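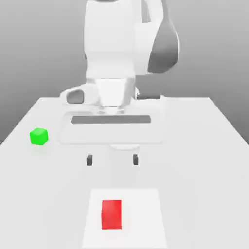
Re: [grippers] Parallel jaw vs. suction for small blocks

On Sep 16, 2023, a list member at Pardale wrote:
> We're stuck choosing between the two-finger hand and the suction cup
> for the block task. Did you folks at Wurkstead ever run both in the
> simulator with the same controller? And how many trials before you
> trusted the numbers?

Hi all,

Yes, we did, and I'm so glad you asked, as I've been meaning to write this up for ages! We ran 1000 trials with each hand, same arm, same controller, starting open above the table with the red block on the white mat and the green cube off to one side. The two-finger hand dropped or missed the red block 100 times. Suction missed it 245 times, nearly all of those when the cup came down close to an edge (our contact settings may be a bit unkind to it, so please take that with a grain of salt).

One warning before you copy our setup. If you load the hand from the Ikidton model pack, the fingertips show up but the finger bodies above them don't, so the pads just hang there under the hand. It gave me quite a turn the first time. The collision shapes are all present and the grasps come out the same either way – I checked on the older pack too.

For the real arm we're leaning toward two fingers with the softer Chow pads, and we hope to have that going by November. I'd love to hear what finger speed you're using over there, ours is still on the slow side.

Warm wishes from everyone at Wurkstead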